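Search this site Go Search

Robot Assembly Lab — handout 2
Instructor: Blandine Aubert. Bench questions to Consolacion Sison, Monday after class.

Read before you touch the Moklow board. Bring last weeks notes.

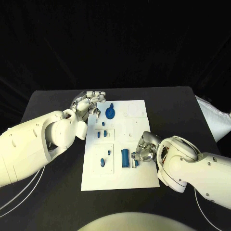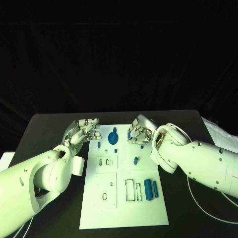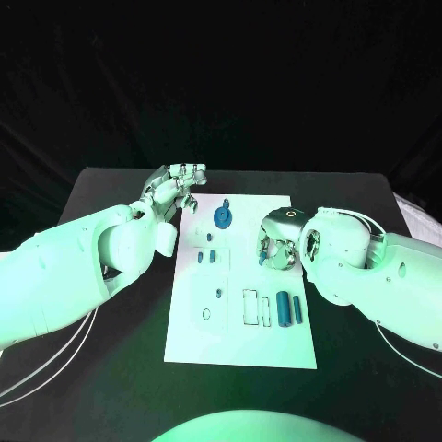
White board, blue parts, both arms over it.

Grasp planning, part one. Pick order matters more than speed, teams keep forgeting this. Write your order down first, one line per part, then code it. Small pegs are the hard ones — in the last picture the right hand has one and only a bit of blue shows under the fingers, so your pose estimate can't depend on seeing the whole part. Estimate before closing. Log hand pose at contact, not after. Idle arm: park it high, away from the other hand's path.

Due: pick order plus one page on failed grasps. Up to 80 trials per team. File name = team name, Benura or Fesero. No zip files.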